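News > Press releases > Software

Reading time: 2 min

Skoltenance releases Kilis 2, grasp planning software that knows when to stop squeezing

BROSDALE, September. Skoltenance today released Kilis 2, the second major version of its planning and control software for two-armed robots with five-fingered hands. The new version plans both arms together, a courtesy the first version extended only on request.

Kilis 2 takes in camera images, proposes a grasp, checks it against the reach of each finger and sends joint targets to the arms. It replans up to 40 times a second, and logs every plan it throws away. There are a lot of them.

"Customers kept asking for a demo with something impressive in it," said Évan Bailly, head of planning software at Skoltenance. "We gave them a bottle of water and a glass. Clear plastic and clear glass on a white table will humble any perception stack you care to name, ours included, for most of last winter."
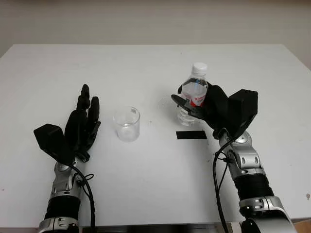
Kilis 2 at work: the right hand has hold of the water bottle, with the glass standing between the two hands.

The transparent-object module is new in this release. It was tuned on a set of 128 household containers, and Skoltenance reports that it located 97 of them on the first look in its own bench tests. The remainder are listed by name in the release notes, where users may find old enemies.

Mägi, the company's simulator, has been updated to match. Plans can be replayed, slowed down and edited finger by finger before any hardware moves. The arm view now shows cables as well as joints, a feature requested chiefly by people who have replaced cables.

"The old interface had a button marked Advanced that opened a second button marked Advanced," said Gøran Tangen, who leads tooling. "We have removed one of them."

Kilis 2 is available now to existing license holders at no charge. Projects saved in the first version will open after a one-time conversion; Skoltenance recommends keeping a backup and starting it before lunch.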